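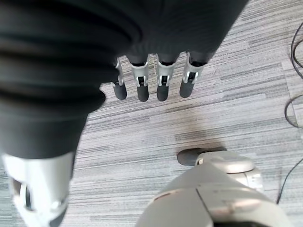

Gray stripes underfoot, light and dark.

Laundry Corner: A Small Gallery

We love a good laundry setup, and we love looking at other people's even more! When Mireille Caron asked for pictures of ordinary wash-day corners, we expected tiled utility rooms and big machines. What we really enjoy, though, is the plain middle part of the job, when the clothes are in a basket and the basket is parked wherever there's a spot for it. So this page is about baskets, stools and floors (yes, floors, and we have opinions).

Let's start with the carpet. Leen Karam is the stripe fan among us and she's been campaigning for gray ever since she moved to Emomville. Her own place has 70 square feet of it in the hallway and she says it forgives everything: lint, stray threads, the sock you swear you picked up. I was a plain-beige person until October and I've come around completely.

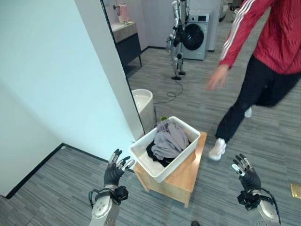
Home Corners Group, Emomville Makers and Menders Club

White basket, pale wood stool, and a light gray garment heaped up with a black one bunched beneath it. I could look at this kind of thing all day! The basket has a nice thick rim, the sort that's kind to your fingers when you're hauling a full load up the stairs, and setting it at an angle on the stool makes it look as if it just landed there. The red track jacket going by is a great splash of color next to all that gray and white, too.

A stool under the basket is one of my favorite tricks. Wayne Doucette put me on to it after a long winter of bending down to the floor for every T-shirt, and my back has been thanking him ever since. Any low, steady one will do. Mine came from a yard sale and wobbled until Benedetta Zanetti glued a bit of felt under one leg, and now it follows me from room to room.

Natalina Benedetti is gathering corners for the next gallery, and she'd especially love folding tables, drying racks and anything with a good basket in it. Bring prints to the club room or leave them in the tray by the door, with your name on the back.

Page updated Aug 9, 2023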